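Contrato a termo certo: aviso prévio e renovação automática

Publicado por Gert Mofokeng em 2023-11-16
Categoria: Emprego e contratos de trabalho

Bom dia. Estou na Pellutico como coordenador de projetos, com contrato a termo certo assinado em julho. A cláusula da duração remete para um anexo que prevê a renovação por igual período, salvo comunicação escrita de uma das partes. O anexo não indica o prazo dessa comunicação.

Recebi entretanto uma proposta da Reltus para uma função permanente, com deslocações ocasionais às instalações da Mnguni. Não quero renovar, mas também não quero sair antes do termo e ficar a dever dias de aviso. O que conta para o prazo: a data em que envio a carta ou a data em que a empresa a recebe? E se eu simplesmente deixar passar a data, fico vinculado por mais um período inteiro?

Acrescento que os recursos humanos me responderam por telefone que «basta avisar o chefe», o que me parece insuficiente.

Liudmyla Ostapchuk

O regime geral está no Código do Trabalho, no artigo sobre a caducidade do contrato a termo certo. O trabalhador que não pretende a renovação comunica-o por escrito com a antecedência mínima de oito dias em relação ao termo. Para o empregador o prazo é de 15 dias. Convém confirmar se existe convenção coletiva aplicável, que pode conter regras próprias sobre a matéria.

Quanto à data relevante – conte sempre pela receção. A declaração dirigida a outra pessoa produz efeitos quando chega ao seu poder ou é dela conhecida. Uma carta registada com aviso de receção, enviada com folga de uma semana, resolve a questão. A entrega em mão também serve, desde que fique com cópia datada e assinada por quem recebeu.

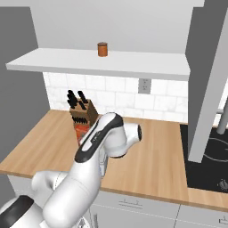
Se não houver comunicação de nenhum dos lados e o contrato não excluir a renovação, este renova-se no final do termo. Isso não o impede de sair depois, mas passa a aplicar-se o regime da denúncia com aviso prévio, que nos contratos a termo é de 30 dias quando a duração é de pelo menos seis meses e de 15 dias quando é inferior. A falta de aviso, total ou parcial, pode obrigá-lo a pagar uma indemnização igual à retribuição base e diuturnidades do período em falta.

Na carta indique o número do contrato, a data de início, a data do termo e a frase «comunico que não pretendo a renovação». Não é necessário justificar. Peça também o certificado de trabalho e o acerto de férias e subsídios.

Domen

Eu mandei só um e-mail e não tive problema nenhum. Pagaram-me 566 euros de férias não gozadas, com 2 semanas de atraso. Mas era uma empresa pequena, não sei se na sua é igual.

Liudmyla Ostapchuk

O e-mail pode valer como comunicação escrita, mas a prova da receção é mais fraca se a empresa não responder. Havendo tempo, use o correio registado e envie o e-mail em paralelo, com a carta assinada em anexo.

Gert Mofokeng

Obrigado. Vou enviar a carta registada para a sede e pedir cópia do anexo assinado, porque a minha só tem a rubrica da empresa na primeira página.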